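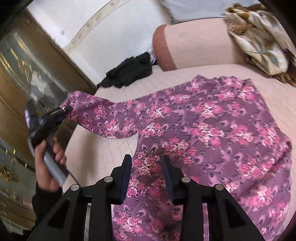 **Resstead opens spring clothing exchange in Witurthorpe, with long sleeves and florals leading the rails**

WITURTHORPE, 3rd March – Resstead, the clothing reuse project run by Jarkden, is delighted to announce that its spring exchange is now open at the Keskin Building, and that everyone with a crowded closet (or a rather bare one) is warmly invited to come along.

The exchange opens with 447 pieces on the rails, all of them given by households in and near Witurthorpe since our winter collection closed in December. Of these, 256 are tops and blouses, and anyone who loves a printed fabric is going to have a very happy afternoon, as purple, pink and big clusters of flowers have come in by the bagful this year!

Every garment is laid out flat before it goes on a rail, with the sleeves drawn out to the side so that cuffs, seams and necklines can be looked over properly. It is slow work, and we wouldn't have it any other way. Pieces that need a button or a few stitches go to the mending table first and join the rails later in the season.

Taking part is simple. Bring up to 40 clean, wearable items, receive one token for each, and spend your tokens on whatever takes your fancy. Tokens from the winter exchange are still good. If you have nothing to bring, please come anyway, and ask at the welcome desk for a starter set of tokens.

Jarkden hopes to see 1,000 garments find new homes before the exchange closes for the summer. Donations of adult clothing in all sizes are welcome during opening hours, and we would be especially glad of long-sleeved tops, light jackets and sturdy hangers.

**Press inquiries:** Resstead press desk, Keskin Building, Witurthorpe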